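Flatware care: common questions

Do I need to wash new spoons before using them?
Yes. Rinse them under the faucet, wash with a little dish soap, and rinse again. The Vaughan and Rondetti sets both ship with a light polishing film that soap takes off.

Can I rinse several pieces together?
Yes, if it's a small bundle. Hold them by the handles and fan the bowls out a bit so they don't nest. 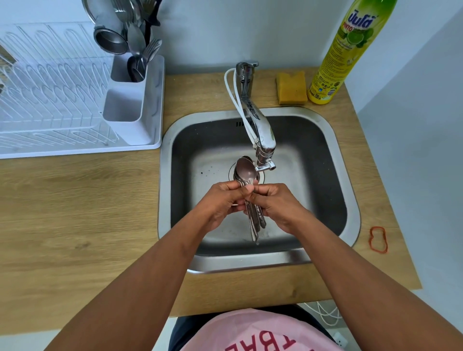
How do I get rid of water spots on stainless steel?
Wipe the spots with a soft cloth and a little white vinegar, then rinse and dry right away. Hard water leaves more of them – drying by hand helps most.

Are the spoons dishwasher safe?
All Honolico stainless is. Take it out when the cycle ends, and don't leave it damp in the basket for over 2 hours.

Can I buy single teaspoons?
Yes, in packs of 4. Ask for item 3915.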